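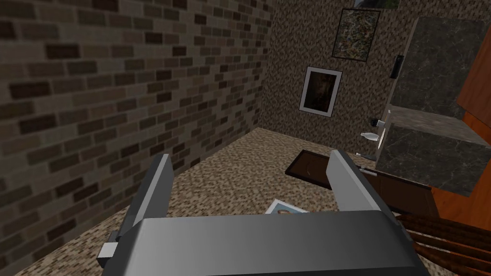
Tulatik Rooms: frequently asked questions

What do I get with a licence?
You get the room library, the gripper models, the task editor and the player that runs it all on your own machine. Tulatik Rooms is a simulator for people teaching robot arms to work in homes. It doesn't include a real arm, and we don't sell one.

How many rooms are there?
The standard library has 100 rooms. The full library has 400, including bedrooms, hallways, kitchens and sitting rooms. Both come with the same objects and the same editor.

Can I change what is in a room?
Yes. Walls, floors, furniture and small items can all be swapped. You can set a brick wall against a speckled one, change the carpet, or move a picture from the wall to the floor. Changes are saved as a new room and the original is left alone.

Why do some of the material combinations look odd?
The shuffle setting picks surfaces at random, so you may see a marble pattern on a cabinet where you would expect wood. It is meant to stop a model from relying on one particular finish. Shuffle can be turned off for a whole project or for single objects. Locked objects show a padlock in the list.

Which grippers are supported?
Two-finger parallel grippers only at present. There are generic models in two sizes, and a model made to match the Cokiva hand. Suction cups are being tested but we have no release date for them.

I can't see the whole gripper in the hand view. Is something broken?
No. The hand view sits close to the gripper, so part of the body will usually run off the bottom of the picture. If it covers too much of your work area, go to Views, then Hand, and raise the offset. The room view can be recorded alongside it.

Can the gripper pick up flat things such as cards and photographs?
It can, but these are the hardest items in the library. Thin objects lying flat on carpet need a low approach and a slow close. Try the slide-to-edge helper first, or tilt the wrist. Larger frames and trays are easier if you go for a corner. Expect to adjust the grip force before you get steady results.

Do drawers and doors open?
Most do. Anything listed as jointed can be opened, and its handle will take a grip. Wall pictures are fixed by default – untick Fixed in the object panel if you want them to come off.

The rooms look dim. Can I make them brighter?
Lighting is set per room and there is a slider in the task editor. The default is even and fairly low. You can also add lamps, though each one slows the player down a little.

What sort of computer do I need?
A desktop with a separate graphics card. It will run on a laptop, but recording both views at once is likely to stutter. The full library takes up a lot of disk space, so install only the room packs you need.

Can I bring in my own furniture models?
Yes, through the Ghasemi converter, which comes with every licence. It checks the size and weight of each part and warns you if something is missing. Joints have to be marked by hand.

I'm getting error 2303 when I load a task. What does it mean?
The task uses an object that isn't installed. Open the task file, note the pack name at the top and add that pack from the library window. If you still see the error, send us the log.

Can I use my recordings in a product?
Yes, on the Studio licence. The Trial and Classroom licences don't cover commercial use. You own what you record in all cases.

Is there a trial?
There is a free trial with 2 rooms and one gripper. It has no time limit. Recordings made in it will open in the paid version.

How do I get help?
Write to the support desk from the Help menu. UK orders and invoices are handled by our reseller, Gostero, so please contact them about payments. New room packs are released on a Thursday and the player will tell you when one is ready.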